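Pre-Release Checklist, Handset Software, Plevoreck Build
Genville Mobile Test Group, September 2021

Please mark each point OK, NOT OK or N/A, and write the comment in the same row. An empty row is counted as NOT OK.

1. Battery label and charger label agree with the data sheet. OK.
Comment: The sheet says 3000 mAh and the label says the same.

2. Phone starts from fully off to lock screen in less than 60 seconds. OK.
Comment: With the SIM from the second carrier it is slower, but still inside the limit.

3. Emergency call is possible from the locked screen, without SIM. OK.
Comment: Tested only against the network simulator. Do not test this point on a live network.

4. Update over the air continues after lost connection. NOT OK.
Comment: Download stops at 91 percent and the phone asks to begin again. Same fault was written in the July list. Ticket is open at Halász.

5. Permission question is shown before an app uses the microphone or location. OK.
Comment: The Hungarian text is too long for the button. Not a safety matter, but please correct.

6. Camera app: colors, focus on near objects, small text on labels. OK.
Comment: Dark purple was too blue in the last build. Now it is better.

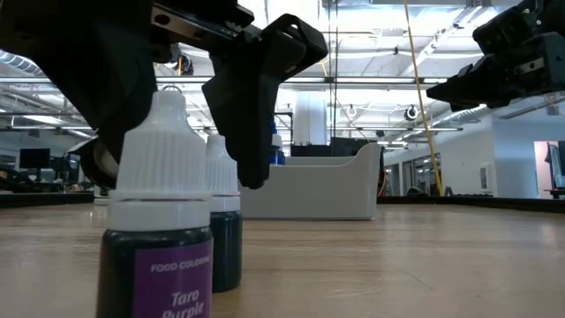

Food coloring bottles, label "Taro Purple".

7. Phone gives heat warning and closes the camera before the limit in the data sheet. N/A.
Comment: The heat chamber is in repair. This point must be done before release and cannot be skipped.

8. Factory reset removes all accounts and messages. OK.
Comment: One wallpaper stayed after reset. I could not repeat it.

9. Text message of 280 characters is sent in parts and arrives as one. OK.

10. Browser shows a warning for an expired certificate. OK.
Comment: The warning is good, but the button "Over" should be "Go back". I think it is a translation mistake.

Result: not released. Points 4 and 7 must be repeated with the next build. The other points stay valid if the radio software is not changed.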